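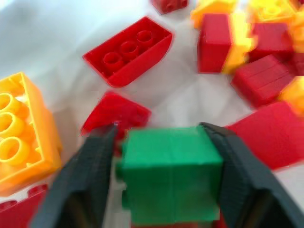 How long does it take to get a sourdough starter going from scratch?
Mine took 15 days, in a cold kitchen in December, and I loved every one of them!

I'd given up twice before. Then Aqeel Shaikh from the allotments told me to swap half my white flour for rye, and by the next evening there were bubbles all the way up the jar (I may have shouted). 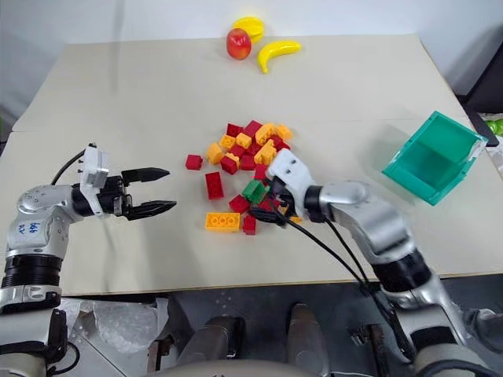 The first loaf was flat as a plate and we ate the lot with butter. For the second I used 34 grams more water and left it in the fridge overnight, and oh, the crust on it! You could hear it crackling from the hall.

I'm feeding the starter at seven every morning now, before the kettle goes on. Next up is a seeded one with pumpkin and linseed, if I can find my big tin.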